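Brunora Hand Demonstration Program
Progress report to the Walthorpe Fund, second period

1. Where we are

In our first report we promised the Fund that we would move from test sessions to regular recording before the end of this period. I am glad to write that this has happened. The recording room in the old brick building has been in regular use since April, and the collection now holds 562 accepted demonstrations. The target in the grant agreement is 2,000, so we are behind the line that we drew in the plan, and I will explain in section 4 how we want to reach it.

The Fund's reviewer asked us to describe in simple words how one example is made. A person holds two grippers, one in each hand, and does a small household task at a table. No robot is needed for this part. Each gripper has its own camera, which sees the fingers and the room past them, and one more camera looks from the height of the head. Printed marker cubes help us to know where each gripper is in the room. The learning system later receives the pictures together with the movement of the hands and the opening of the fingers.
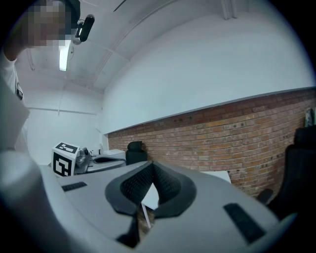 L. Trimetti

2. Changes in the equipment

The period began with the older finger pads, which were smooth inside. Round objects slipped from them too often, and the demonstrators learned to press very hard, which is a habit we do not want the system to copy. We changed to the V-shaped pads with a textured inner face. The share of rejected takes for the round objects became smaller after this change, but I do not want to give a figure until the same tasks have been repeated by all demonstrators.

The cubes were the second problem. In the first weeks they were glued, and one of them moved a little during a session without being noticed. We lost 38 demonstrations because of this. Now every session starts with a short check, in which both grippers are laid on the table and the position of each cube is compared with the stored value. It takes time from the recording, and the demonstrators do not love it, but no session has been lost in this way after the check was introduced.

The third change is small. The timer is now on a monitor on a stand, at a place where the demonstrator can read it with both hands busy. Before, the operator had to call the time aloud, and some people turned their head to the voice in the middle of a take.

3. The tasks

We agreed with the Fund on 20 tasks. Most of them begin with reaching for one object on a table, and continue with lifting, turning, passing from one hand to the other, or putting it down at a given place. The reaching part looks easy and we almost cut it from the list. Our partner Lo, who trains the models, asked us to keep it and to vary the distance more. Their first model was good near the table but became uncertain when the grippers came from further away, so we have added takes where the person stands back and approaches the table on foot. 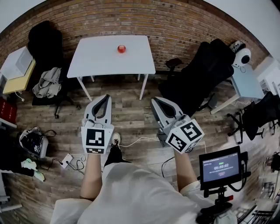

Both grippers directed at the red object on the white table, timer at 00:00:02.

The approach takes are slower to record than the others. Cables are the main reason – they must be kept away from the feet, and the person cannot look down freely without changing what the head camera sees. We have asked for a quotation for a lighter cable set and will send it to the Fund when it arrives.

We also want to write openly about the room. We have not made it tidy or neutral. Chairs, bags and other daily things stay where people leave them, and the light is the normal light of the building. Lo confirmed that this variety is useful for them. The weak side is that it is still one room with one brick wall, and a system which has seen only this wall can learn the wall.

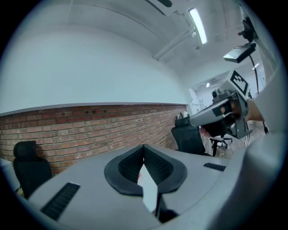

4. Plan for the next period

Our first step is to record on more half-days. At present we use the room on three mornings, and from next month we will also have Wednesday afternoon. We will train more demonstrators in the same time, as the present group is small and their hands move in similar ways.

The second step is a different room. Brunora has a kitchen on the ground floor that is free after 4 p.m., and we would like to move one full set of grippers there. For this we ask the Fund to allow a transfer from the travel line to the equipment line. The total budget does not change.

The third step is the review of takes. Now each take is watched by one person, who accepts it or rejects it. In a trial, two reviewers did not always agree on what is a clean grasp – for example when the object touches the table a second time. We are writing a short guide with samples of both kinds, and we will send it with the next report.

If these steps are approved, I expect that we can come to the target with a delay of one reporting period. I prefer to say this now and not at the end.

Shared 14 times | 3 comments

Comments

Thank you for the clear report. Will the rejected takes also be kept? For us they would be interesting.

We had the same trouble with glued cubes. Two small screws solved it for us.

Is the review guide going to be public, or only for the Fund?

Contact | © Brunora | Back to top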